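Pressure cooking at altitude, a short thread. Notes from a season of cooking beans up at Brindach, after years of doing it near sea level in Wiven.

1/ Water boils at a lower temperature up here. On an open pot that means beans that stay chalky long past the time on the bag. More heat only boils the water off faster.

2/ A sealed cooker adds its pressure on top of the outside air. Less outside air, less total, so the inside still runs cooler than the book assumes. My correction is 9 percent on time. Pintos went from 70 minutes unsoaked to just over 76. 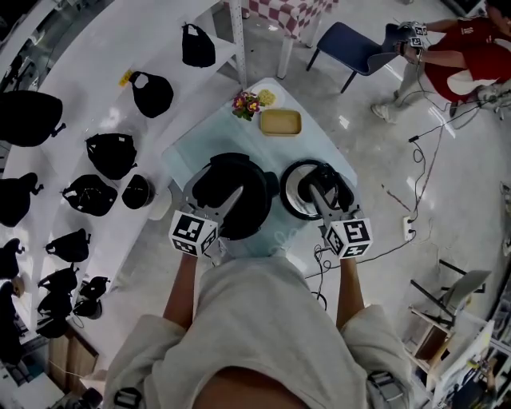 Black pot, lid on, left side of the table.

3/ Soaking matters more than the correction. Overnight in salted water, drained, fresh water in the pot. Skins split less.

4/ Old beans ignore all of this. The Skiltgate co-op bag I bought in September took 86 minutes and was still uneven. The Humphreys bag, same variety, was done on schedule.

5/ Fill to half, no higher. Beans foam – a spoon of oil helps – and foam in the vent is a nuisance to clean.

6/ Lentils next. I don't pressure cook the red ones at all.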